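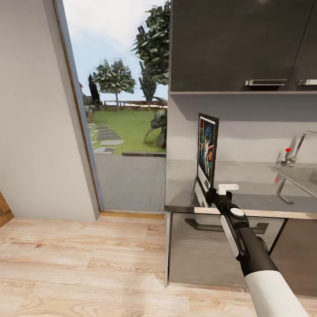
Un árbol bebe todos los días y no tiene boca. Tampoco tiene corazón que empuje el agua, ni manos para sujetar un vaso, ni un adulto al lado que le repita que se lo termine de una vez. Fíjate en el árbol de copa redonda que se ve por la puerta, el que está pasadas las piedras del camino: tiene el tronco delgado y parece que lleve toda la tarde sin hacer nada. Por dentro es otra historia. Con el buen tiempo, por un tronco así sube agua desde las raíces hasta la última hoja, y lo hace sin ruido y sin enchufe. Ya les gustaría a las cañerías de mi casa.

Vamos a empezar por abajo, que es donde está el agua.

Las raíces

Las raíces gordas, esas que levantan las aceras y con las que uno tropieza, casi no beben. Sirven para sujetar el árbol y como tuberías principales. Las que beben son las finitas, y sobre todo unos pelillos muy pequeños que salen cerca de las puntas. Se meten entre los granos de tierra y absorben el agua que encuentran, con las sales minerales que lleva disueltas.

Además tienen ayuda. Muchos árboles viven asociados con hongos del suelo, que extienden unos hilos finísimos y llegan a rincones donde la raíz no cabe. El hongo le pasa agua y minerales al árbol, y el árbol le paga en azúcar. Ninguno de los dos ha firmado nada y llevan millones de años sin pelearse demasiado.

La subida

Ahora viene lo complicado. Intenta beber un refresco con una pajita normal: fácil. Con una pajita del doble de larga, todavía bien. Con una pajita de 40 metros no podrías, por muy fuerte que chuparas y por muy morado que te pusieras. Ni siquiera una bomba de las que aspiran desde arriba puede subir el agua más de unos diez metros. Y sin embargo hay árboles de 40 metros, y más altos todavía, con las hojas de arriba frescas como lechugas.

Durante mucho tiempo los científicos se rascaron la cabeza con este asunto. La respuesta tiene dos partes.

La primera es que el agua es pegajosa. Ya sé que no lo parece, porque la miel se ha quedado con toda la fama. Pero las moléculas de agua, que son los trocitos más pequeños de agua que pueden existir, se agarran unas a otras. Por eso el agua forma gotas. Por eso puedes llenar un vaso un poquito por encima del borde sin que se derrame, hasta que alguien da un golpe en la mesa (siempre hay alguien).

La segunda es que arriba hay quien tira. Las hojas tienen unos poros diminutos llamados estomas, casi siempre en la cara de abajo. En algunas plantas hay 300 en un solo milímetro cuadrado, o sea, en un cuadradito más pequeño que la cabeza de un alfiler corriente. Cuando los estomas se abren, el agua de la hoja se escapa al aire en forma de vapor. Eso se llama transpiración, igual que lo tuyo después de la clase de gimnasia, aunque huele bastante mejor.

Cada molécula que se va tira de la que tiene detrás, y esa tira de la siguiente, y así hasta abajo del todo. Piensa en una fila larguísima de niños cogidos de la mano que sale al recreo: si el primero echa a andar y nadie se suelta, al final se mueve hasta el que estaba escondido debajo de la mesa. 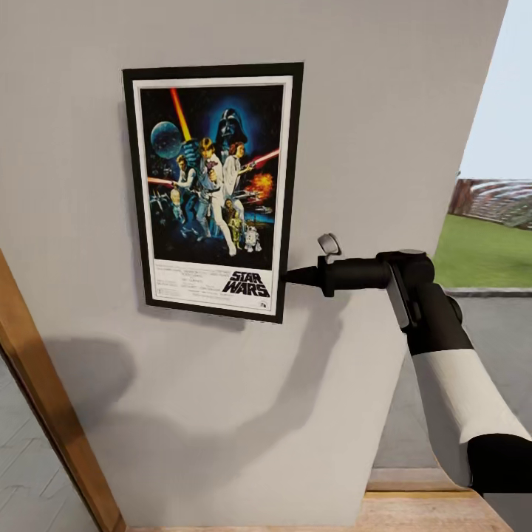 La fila de agua pasa por unos tubos muy estrechos que hay en la madera. El conjunto de esos tubos se llama xilema, palabra que en el ahorcado da resultados excelentes. Los tubos están hechos de células muertas y vacías, y es una suerte: si estuvieran vivas y llenas de cosas, estorbarían. Como son tan estrechos, el agua se pega también a las paredes y la columna aguanta mejor sin romperse.

A veces se rompe, eso sí. En una sequía fuerte las hojas tiran mucho y las raíces no encuentran qué mandar. Entonces se cuela una burbuja de aire en el tubo y la fila se corta. El árbol tiene otros tubos al lado y el agua da un rodeo, pero si se estropean demasiados, las ramas se secan. Con aparatos muy sensibles se pueden oír los chasquidos de los tubos al llenarse de aire. Nuestros oídos no suelen captarlos, así que un árbol puede pasar mucha sed y seguir pareciéndonos tan tranquilo.

¿Cuánto bebe?

Depende del árbol, del suelo y del tiempo que haga. Uno grande puede llegar a gastar casi 200 litros en un día caluroso de julio, más de lo que cabe en muchas bañeras. Uno joven se conforma con muchísimo menos. Y de toda esa agua, el árbol se queda con una parte pequeña. El resto sale por las hojas y se va al aire.

Dicho así suena a derroche, y a cualquiera de nosotros nos regañarían por dejar el grifo abierto. Pero el árbol necesita abrir los estomas para que entre el dióxido de carbono, con el que fabrica su azúcar, y por la misma puerta por la que entra el gas se escapa el agua. De paso, al evaporarse, refresca las hojas. También nos refresca a nosotros, y por eso se está mejor debajo de un árbol que debajo de un toldo.

Los cipreses y los pinos son más ahorradores. Sus hojas son escamas o agujas, con una capa de cera por fuera, y pierden poca agua. Así pueden quedarse con ellas todo el invierno. Un árbol de hoja ancha que viva donde hace mucho frío prefiere tirarlas en otoño y cerrar el negocio hasta primavera, y ya barrerá otro.

¿Y de noche?

Periklis Fragkou, que tiene ocho años y escribe desde Plonddale con una letra admirable, pregunta si los árboles se levantan de noche a beber. Levantarse, no. De noche la mayoría cierra casi todos los estomas, y el agua sube mucho más despacio. Las raíces aprovechan para reponer lo que se gastó durante el día. Si por la tarde ves una planta mustia y por la mañana está otra vez tiesa, ha sido eso, aunque tu abuela diga que fue porque le habló.

Para verlo en casa

Necesitas un tallo de apio con sus hojas, un vaso de agua y colorante azul o rojo de cocina. Pide a un adulto que corte un trocito de la parte de abajo del tallo. Echa bastante colorante en el agua, mete el apio y déjalo hasta el día siguiente. Las hojas se habrán manchado de color. Si cortáis el tallo de lado a lado, veréis unos puntitos coloreados: son los tubos del xilema, vistos desde arriba.

Otro más sencillo todavía. Mete una rama con hojas, sin arrancarla de la planta, en una bolsa de plástico transparente y ata la boca con una cuerda, sin apretar tanto que dañes la rama. Elige un día de sol y espera un par de horas. Por dentro de la bolsa aparecerán gotitas. Es agua que hace un rato estaba en el suelo. Quita la bolsa cuando acabes, que la planta tiene trabajo.

El colorante mancha los dedos, la mesa y las camisas blancas. El apio azul, además, sabe a apio.

Texto: Nikola Todorova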